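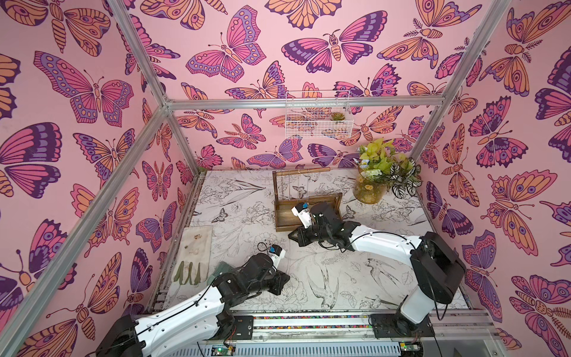 Butterfly wallpaper on three sides of an aluminium frame box: how to fix the panels and a hanging basket?

Posted by Mondby

I am lining three sides of a box built from aluminium extrusion with pink paper printed with large butterflies and moths. A white wire basket with a small succulent in it hangs high on the back wall. My last attempt with paste lifted at the corners by January. Do I need backing boards, and how should the basket be carried?

Nnaji

Backing boards, yes. Cut each one 3 mm short of the opening, seal both faces, then paste the paper and leave it flat under weight for 18 hours. Start with the back panel and place the largest motif before trimming. Side panels follow. A moth cut through at a side edge is acceptable; one cut through at the back corner draws the eye.

Hang the basket from the top bar with two hooks and slot nuts. Do not screw it into the board. Mine weighs 300 g with the plant watered and the paper carries none of it.

Skillach

just use double sided tape, 35 mm wide, worked for me

Wurnix

Tape holds on sealed board but leaves a ridge under thin paper. If you use it, keep it to the outer edge, behind the bar. Also take the succulent out for watering. Drips mark pink paper and will not wipe off.

Last updated: 30/08/2026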